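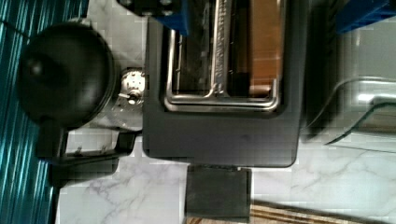

About the Hulum School of Scripture

The Hulum School of Scripture is a distance-study school for adults who want to read the whole Bible in order, with written work at each stage. Instruction is by mail and by e-mail. There is no campus. The office is in Cimstead, where lessons are printed, packed and graded. The school is independent of any denomination and does not ordain, license or recommend anyone for ministry.

This page covers what the school believes, how the courses are built, how written work is graded, and how the school is paid for. It was last revised on January 30, 2021.

What we teach from

The school holds that the sixty-six books of the Old and New Testaments are inspired by God and are the final authority in matters of faith. Jesus Christ is the Son of God, died for sins, was buried, and rose bodily on the third day. Salvation is by grace through faith. We believe that He will return in person.

On the order of events surrounding that return, the lessons set out the main views held by Bible-believing Christians and give the passages each side relies on. Instructors have their own convictions and will state them if asked by letter. A student's grade does not depend on agreement with the instructor on the timing of the Rapture, the length of the days in Genesis 1, the mode of baptism, or church government.

Lessons are keyed to the King James Version. Students may use another translation for their reading but should name it at the top of each answer sheet. Where the wording of a question depends on the King James text, the verse is printed in full.

How the courses are arranged

The full program has 43 courses. Most cover one book of the Bible. Short books are grouped: the three letters of John are taken together with Jude, and the twelve Minor Prophets are divided into four courses. Psalms is divided into two courses at the end of Psalm 72.

Each course consists of a reading schedule, a set of printed lessons, an answer sheet for each lesson, and a final review. A lesson has four parts: the passage, background notes, questions on what the text says, and questions on how the passage relates to others. The third part is answered from the passage alone. The fourth part requires a concordance, and the school uses the Tivano edition because its entries are numbered in the same way as our notes. Students who own a different concordance can request a conversion sheet.
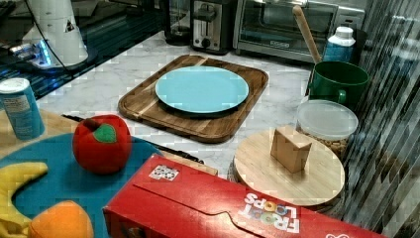
On the counter: a light-blue plate on a wooden cutting board.

Courses may be taken in any order with two exceptions. Daniel must be completed before Revelation, and Leviticus must be completed before Hebrews. Both rules date from the first years of the school, when a large share of the answer sheets for Revelation and Hebrews came back with the cross-reference questions left blank.

A lesson usually takes three to five hours. There is no deadline for a single lesson. A course that has had no activity for two years is closed, and can be reopened by writing to the office. Lessons already graded are kept on record and do not need to be repeated.

Grading and records

All written work is read by an instructor. We do not use multiple-choice forms. Answers are marked on three points: whether the reference is correct, whether the answer follows from the text cited, and whether the student has kept apart what the passage says and what a commentator says about it. Spelling is not graded. Handwritten answers are accepted in any language that an instructor on the current list can read, which at present means English, Spanish and Hungarian.

The usual time from receipt to return is three weeks. In November, when many church groups send their work in together, it can be five. Group leaders can shorten this by putting all sheets for one lesson in one envelope and sorting them by student number.
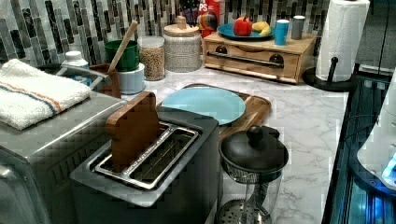
Student numbers are permanent. The office now holds 3,395 student records, counting both current and closed. A record lists the courses begun, courses completed, grades, and the translation used. It is released only to the student, or to a person the student has named in writing. Records of students who have died are released to next of kin on request, together with any graded sheets we still have.

A certificate is issued for each completed course, and a diploma for the full program. The school is not accredited, and neither document carries academic credit. A Bible college may decide to take our work into account, but the decision is entirely theirs. We will send a transcript at no cost.

History

The school began as a set of typed notes on the book of Daniel, prepared by Estrella Contreras for a home study group. Members who moved away asked for the notes by mail, and she began adding questions so that she could tell which parts had been understood. Ezekiel and Zechariah followed. The Pentateuch courses were written next, and the Gospels were added after that. Song of Solomon was the last to be finished and is still the one most often revised.

For several years each course was printed in lots of 2,000. This proved to be too many, since corrections could not be made until a lot ran out. Lessons are now printed on a smaller press as they are ordered, and the revision letter appears at the foot of each page. Revision A of most Old Testament courses is no longer graded. A student holding Revision A sheets can exchange them without charge.

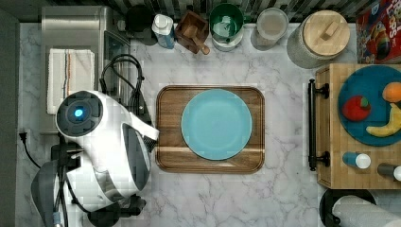 The maps were redrawn at the same time. The older set placed several sites in Judges by tradition only and did not say so. In the present set, a solid dot marks a location that is generally agreed on, an open dot marks one that is proposed, and a name with no dot means the site is unknown - the reader should not infer anything from where the name is printed. The base drawings are from the Szabó outline series, used by permission.

Staff

Estrella Contreras is the founder and edits the Old Testament courses. Yatziri Zavala is director of instruction. She assigns written work to instructors, edits the New Testament courses, and answers appeals. A student who believes an answer was marked wrong should return the sheet with the question number circled and the supporting verse written beside it. Appeals are read by someone other than the original instructor.

Support

Lessons are sent without charge inside the United States. Students elsewhere pay postage only. The school is supported by gifts from former students and from churches, and it mails roughly 3,000 lessons a year. It does not sell or lend its mailing list. Gifts marked for a particular course are used for that course; unmarked gifts go to printing and postage.

To enroll, write to the office at Cimstead with your name, mailing address and the title of the first course you want. Those with no preference are sent Mark, Lesson 1.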